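Small Storage for Cosmetics: Project Report
Product Design, Year 2, Stornow College
2020-02-20 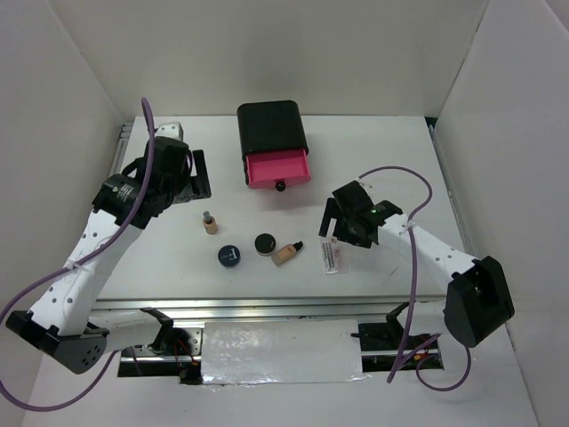
Our group looked at how people put away makeup at the end of the day, and whether a small box with one drawer is enough for the things they use most. We chose this topic after a short survey in November. We got 342 answers, and many people wrote that their bottles and jars stay out on the table because the drawer they own is too full or too shallow.

For the test we used a black box with a pink drawer and a round knob in the center. The items were foundation bottles and round jars. We picked them because the shapes are hard to store together. A jar sits flat and does not move much. A bottle can stand on the table, but in a low drawer it has to lie down, and then the cap or pump takes up extra length.

We compared two ways of packing. In the first, the bottles went in before the jars. In the second, the jars went in first, along the back. The second way was slower, and we often had to take a jar out again to make room for a pump.

The knob was easy to find without looking. The box is light, though, and slid forward when the drawer stuck. Virnel, the other group on this topic, had the same problem and put rubber feet on theirs.

If we continue, we would like to try a divider down the middle and a deeper drawer. The drawings and the full survey answers are in the Manside folder in the workshop.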